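Recording Demonstrations with the Hand-Held Grippers

Reris Robotics Club, member guides
Last updated Sunday, July 10, 2022

This guide covers one recording session on the club's table, from setting up the board to naming the files. It assumes you have done the safety walk-through and have a login for the club laptop. If you are working on the arm itself, use the Wirnavano guide instead.

For the summer project we are teaching the arm two tasks: moving a cup from one side of the board to the other, and standing a cup up after it has been knocked over. A person does the task many times with a gripper in each hand, and the recordings are used to train the arm. Each two-person team owes 90 good recordings per task. Most teams finish a task in three sessions.

What you need

The left and right grippers, with their cables
The white board
One cup from the object bin
The club laptop with Trevero installed
A clean microfiber cloth
The log sheet

Setting up the table

Wipe the board first. Dust and pencil marks show up in the recordings, and the June batch had to be partly redone over a smudge near the middle. Lay the board flat on the table between the side rails and push down on each corner. If a corner rocks, lift the board and look for something trapped underneath.

Turn on the lights over the table and leave them alone for the whole session. Do not open the curtains partway through.

Take everything off the board except the cup. Phones, pens and the log sheet go on the other table.

Connecting the grippers

Plug in the left gripper first, then the right. Trevero assigns sides in the order it finds them, and swapping them is the most common mistake new members make. Open the device page and close the left gripper. The left bar should drop. If the right bar drops, unplug both and start again.

Run each cable back toward you along your forearm and over the near edge of the table. A cable that crosses the board will drag on the cup. Leave enough slack to reach the far edge with either hand, and check this before you record anything.

Open and close each gripper fully five times. The position reading should come back to within 20 counts of where it started. If it doesn't, tighten the finger screws and repeat. A gripper that fails twice goes in the repair box with a note.

Holding the grippers

Keep the triangular plate facing up. Your wrist should be fairly straight, and your elbow can rest on the side cushion between recordings but not during one. People tend to tip the plate inward when they get tired. Switch with your partner when you notice it.

Start every recording with both grippers open and off the board. The hand you are not using stays low on its own side.

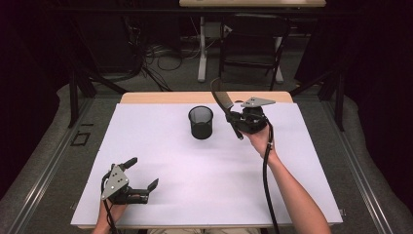

Both grippers open, with the mesh cup near the far center of the board and the right gripper beside it.

Recording the cup move

1. Place the cup upright. Change its starting spot a little each time, and use the far half of the board as well as the near half.

2. Have your partner press Record and say "go." Wait one second before you move.

3. Bring the gripper in from the side with the fingers open. Come down next to the cup, then slide across until it is between the fingers.

4. Close until the cup stops shifting. Mesh cups dent, so don't squeeze past that point.

5. Lift the cup about the height of your thumb, carry it to the other side and set it down. Let go before you pull back.

6. Return to the starting position and hold still until your partner says "stop."

A good recording lasts under 17 seconds. Longer ones are not thrown out automatically, but look at them again before you keep them.

If you drop the cup, finish the motion, stop the recording and mark it as a drop. Do not delete it. Giáp, the team that handles training, uses the drops separately. Delete a recording only if someone reached in with a bare hand or if the cable moved the cup.

Naming and saving

Use the task name, your team letter and the next number on the log sheet, in that order, such as cupmove-C-803. Numbers run across all teams, so take the next free one from the sheet and don't restart at 1. Write the number down before recording. Save to the shared drive at the end of the session, then open two files from the drive to make sure they play.

Common problems

The bar for one gripper freezes. Check the plug at the gripper end, then restart Trevero. Recordings made after the freeze have to be redone.

The cup slides away when the fingers touch it. You are coming in too fast, or one finger is hitting the board. Raise your hand slightly.

The laptop says the drive is full. Post in the club channel and keep the files on the desktop until space is cleared.

Before you leave

Unplug both grippers, coil the cables loosely and put them back on the shelf. Return the cup to the bin. Sign the log sheet with your team letter and the last number you used.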